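In Praise of Too Much Pattern

My grandmother's front hall had wallpaper with pears on it. They weren't fancy pears. They were a kind of brownish yellow, hung in pairs, and if you stood on the second stair you could find the one place where the paperhanger had lost his nerve and half a pear met half a leaf. I spent a good part of my childhood looking at that seam. I could draw it for you now, and I can't draw.

I've been thinking about the pears since February, when my husband and I started looking at houses again (we are two people and one elderly dog, and we thought we might do with fewer stairs). We must have walked through every listing between here and Inham, and I came home from nearly all of them with the same feeling, a sort of snow blindness. White walls, white trim, a gray floor, a gray couch on the gray floor. The agent kept telling us it was a blank slate. By the fourth or fifth blank slate I wanted to ask who had wiped it, and what had been on it before.

I do understand how it happened. Paint is cheap and wallpaper is a misery to take down, as anyone knows who has stood on a ladder with a spray bottle and a putty knife on a Sunday afternoon, scraping off somebody else's ivy. Buyers get nervous. Sellers get nervous about the buyers. So the whole country paints itself the color of a refrigerator, and then we all go out and buy a throw pillow.

My friend Rocío Henao sold wallpaper for years at Villalobos, back when it was still on the corner with the green awning, and she has strong opinions on this that I've mostly stolen. She says customers used to come in with a plate, or a scarf, or once a man's necktie, and ask for something that would go with it. Later on they came in asking what was safe. She would put the big books out on the counter, the damasks and the trellises and the cabbage roses, and people would stroke the pages as if they were petting a cat and then buy a plain cream texture. She told me she could see them wanting the roses the whole time.

The rule everybody has heard is that you mustn't mix patterns, or that if you do, one should be large and one should be small and they should share a color, and so on, until you need a slide rule to hang a curtain. My grandmother had never heard of it. She had the pears in the hall, a stripe going up the stairs, a rug with urns, and a tablecloth with so many violets that you could lose a pea on it for good. None of it matched. All of it went together because she loved all of it, and because after enough years a room stops arguing with itself.

I've come to believe that pattern is a kind of company. A plain wall asks nothing of you, and there are days when that's a mercy, and I wouldn't paper a sickroom in parrots. But a patterned wall gives your eyes something to do while you're on hold with the insurance. Children know this. They find faces in it, and roads, and they count the birds. I had the measles (or what my mother called the measles) in a room with a fern border, and I knew every fern.

And the combinations I like best are the ones a cautious person would talk you out of. Stripes and medallions in beige and brown, say, with a pale flowered print laid out in front of them and a little orange in the flowers.

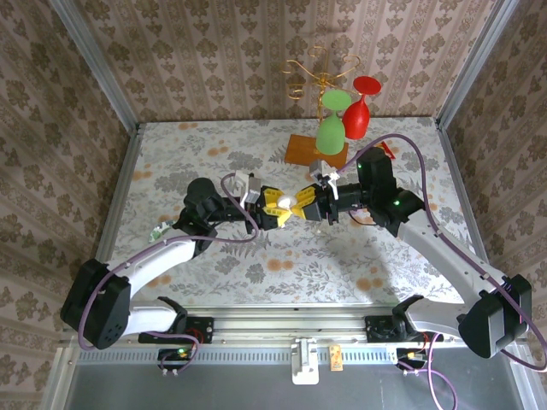

Damask behind, botanicals below. 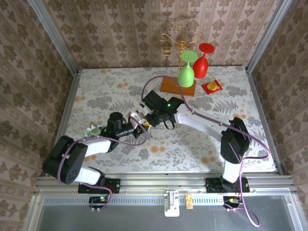
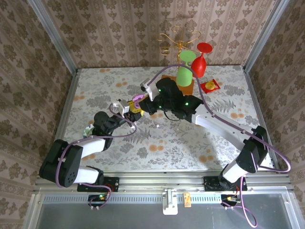 Rocío would call that a brave pairing, and she'd mean it kindly. The trick, if there is one, is that old damask is really very quiet. It repeats so faithfully that you stop hearing it after a while, like a clock, and then you can put nearly anything with it.

We did find a house, by the way. It's small and low and out past the Skeva road, and it had been done all in white, naturally. I asked my husband for one room and he gave me the dining room, which he says he only ever walks through. I bought the paper from the last of the Villalobos stock, 105 dollars for the lot, with a bad roll thrown in for patching. It has quinces on it. They were as near to pears as I could get.

I hung it myself over two evenings, and there's a place behind the door, at about the height of a child on a footstool, where half a quince meets half a leaf. My husband offered to redo that strip and I told him to leave it alone. I haven't decided on curtains yet. I'm leaning toward a plaid.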